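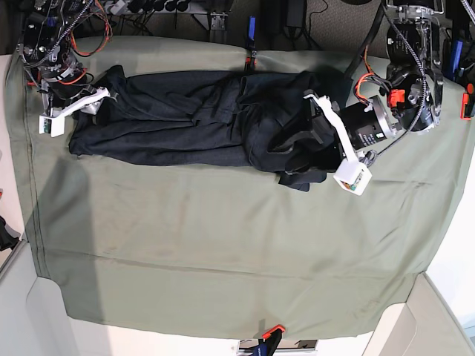 Guangming Su put the objection to us before we had run a single trial: a pair of trousers that has been folded by two arms in a laboratory has still not been folded in anyone's house, and a paper that blurs the two does its readers a disservice. We have kept that remark in view throughout this section, and where our results fall on the wrong side of it we have tried to say so.

Figure 3. Two-arm trouser folding on the clamped cloth. One gripper holds the legs near the hem while the other presses into the waist end.

4.1 What counts as folded

Published work on garment folding uses at least three different measures of success, and they do not agree with one another. The most generous asks only whether the garment ends up covering less of the table than it did at the start. By that measure a crumpled ball is a fold. A stricter one compares the final outline with a template, which rewards a tidy edge and ignores whatever is going on underneath it. The third asks a person to look at the result and say yes or no.

We used the third, and we made it narrower. The question put to our two judges, Olga Acuña and Ľudovít Murín, was whether they would put the garment in a drawer as it lay, without touching it again. Murín was the harsher of the two. Where they differed we recorded a failure. We accept that this is a domestic standard with no physical units attached, and that another pair of judges would draw the line elsewhere. We chose it all the same. Laundry is folded for the sake of the person who has to put it away, and an outline score tells that person nothing.

A second decision concerned help. In several of the demonstrations circulated with earlier papers, someone resets the garment between attempts and the reset is not counted as part of the work. Flattening a pair of trousers, turning out a trapped leg and lining up the seams takes a person longer than the fold itself. In our trials the garment was laid out once by hand, and any further touch ended the trial as a failure. The laying out was timed and is reported with the results. We would ask others to do the same, because a machine that needs its washing smoothed flat before it will begin has left most of the chore with the owner.

4.2 Garments and procedure

All garments came from the ordinary wardrobes of people at the Nandthorpe laboratory and were used unironed. We ran 50 trials on trousers with the policy trained on the Trolgate demonstrations, without further tuning. Each trial began with the trousers flat and their legs spread, and ended when the arms returned to rest or when a judge called a halt. The work surface was covered with a plain cloth held in place by clamps. An early set of trials, not reported here, was done with the cloth lying free, and in those the grippers gathered up cloth along with the garment so often that the figures meant little.

We note this as a weakness of our own method. Kitchen tables do not come with a clamped covering, and beds, where much folding is really done, are softer and less even than anything we tested.

The dark trousers were included on purpose. Dark, heavy cloth gives little contrast between one layer and the next, and the edge of a pocket can look much like the edge of a leg. Most of the garments in the demonstration set were pale or brightly coloured. Apinya Mahawong had argued from the pilot work that the colour of a garment would matter more than its cut, and the trials bear her out, though our sample is too small to separate colour from weight of fabric.

4.3 Results

Of the 50 trials, 19 were judged fit for the drawer. In a further 4 the judges disagreed and the trial was entered as a failure under the rule given above. The remainder failed outright.

Under the covered-area measure described in 4.1, 39 of the same 50 trials would have passed. Nothing about the machine changes between the two figures. A reader who met only the second would come away believing that trouser folding is close to solved, and we suspect that some of the optimism in recent surveys rests on sums of this kind.

The failures were not spread evenly over the task. The first fold, leg over leg, was the most dependable part of the sequence. A trouser leg is long and fairly stiff, the hem gives a clear corner to hold, and a small mistake in the grip can be taken up by the length of cloth behind it. The waist was another matter. There the fabric is doubled, the waistband is thicker than the cloth below it, and pocket linings shift about inside. A gripper that arrives slightly too high closes on nothing, and one that arrives too low pushes the cloth into a heap. Pressing and bunching at the waist was the most common event recorded in failed trials, and once it had happened the policy seldom got out of it. It would lift, return to the same spot and press again.

Figure 3 shows the arrangement of the two arms, with the legs lying in long overlapping folds and the waist end gathered beneath the gripper. The contrast between the two ends of the garment is typical of what the judges were asked to look at. Murín's written comment on one such trial was that the legs were better than his own and the top looked slept in.

4.4 Time

We had intended to compare the arms with a person working at an easy pace. Evander Sutherland folded the same garments at the same table, and the comparison was so one-sided that we saw little use in a chart. He finished every pair before the arms had completed their first fold. The usual reply is that speed does not matter if the machine works while the owner is out. We find this less persuasive than it sounds. A slow machine that succeeds every time can be left alone. A slow machine that fails more often than it succeeds must be checked, and its failures must be shaken out and started over by someone who could have done the lot standing up in front of the television.

Laying out the garment by hand, as timed in our trials, took longer than Sutherland's folding in every case. Even with a perfect folding policy, then, the present arrangement would cost its owner time.

4.5 Objections

Three objections were raised when an earlier draft of this section was read at Laing. The first was that we tested a policy on garments unlike those it had learned from. This is true, and it is also how washing arrives. Households buy clothes without consulting a training set. We would withdraw the point if developers stated plainly which garments their systems can manage, as the makers of washing machines do with fabrics, but we know of few who do.

The second was that grippers with two rigid fingers are a poor choice for cloth and that softer or wider ones would do better at the waist. We think this quite likely. Our grippers had printed fingers of a simple shape and we made no attempt to improve them. Some of the failures put down here to the policy may belong to the hand, and the design of our trials cannot tell the two apart. A person wearing thick mittens would also make a poor job of a waistband.

The third was that progress is fast and that figures of this sort go out of date within months. Perhaps so. The same was said of the Sustbridge towel trials, whose authors expected trousers to follow shortly. Towels have four corners, no inside and no top or bottom worth speaking of, and success with them has turned out to be a weak guide to success with anything that has a pocket. We would like to see the trouser figures improve before shirts are announced.

4.6 What the trials support

We can say that two arms of modest cost, given a garment laid flat on a secured surface, will often bring one leg over the other in an acceptable way. We can also say that they handle the waist badly and rarely recover from a bad start there. We cannot say anything about garments taken from a basket, garments turned inside out, damp garments, children's sizes, or work done on a bed or the arm of a sofa. None of these was tested.

Su, reading the final figures, held to his first view and added that he would count the job as done when the machine could be handed the whole basket and the door closed on it. We have adopted a weaker aim for the next round of trials, to begin in November, in which the garment will be dropped on the table from a fixed height and left as it falls. On the pilot attempts made so far, the arms have yet to find a hem.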